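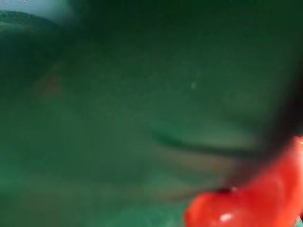

Omberg, 6/29/21

**Ticket 153: Label printer at packing station 2 skips every other label**

**Opened by:** Davoud Hosseinzadeh
**Status:** Closed
**Priority:** Normal

**Problem**

The Burkar label printer at packing station 2 feeds a blank label after each printed one. It began after the morning restart. Jobs go through from the Okum shipping program without an error, and the queue empties as it should. The status light stays green. The printer at station 4 runs the same jobs from the same program and comes out fine.

**Checked first**

- Restarted the printer and the PC. No change.
- Swapped the USB cable with a spare. No change.
- Deleted the queue and added the printer again. No change.
- Printed the built-in test page from the front button. Blank label after that one too.

Since the test page doesn't go through the PC, I stopped looking at Okum and the driver.

**Media**

Roll in the printer was from the new Jireš carton. Labels are the same width and length as the old stock, but the gap between them is narrower. I held the two side by side and the difference is easy to see. Station 4 still had an old roll on it.

Put an old roll in station 2 and printed ten labels. All good, no blanks. Put the new roll back and the blanks came back on the second label.

**Calibration**

Ran the automatic media calibration with the new roll loaded (hold Feed until the light blinks twice, let go). The printer fed a few labels and stopped with the tear line in the middle of a label. Ran it again, same result.

Opened the lid and found adhesive on the gap sensor, plus a scrap of backing paper next to it. Cleaned both with an alcohol wipe and let it dry. Ran the calibration a third time and it stopped at the gap, where it should.

**Test after cleaning**

Sent a batch of 100 labels from Okum on the new roll. No blanks. Print position was a little high on the label, so I moved the top offset down in the driver and sent another short batch. Barcodes scan.

**Left to do**

- Station 4 will need calibrating when it changes over to the new rolls. Clean the sensor before doing it.
- Old rolls are on the lower shelf by the tape. Don't mix them with the new ones in the same printer unless you want to calibrate every time.
- The driver on station 2 is from November and there is a newer one. Not installed, as it had nothing to do with this problem. I'll open a separate ticket for it.

Closing. Reopen this one if the blanks come back at station 2.

Davoud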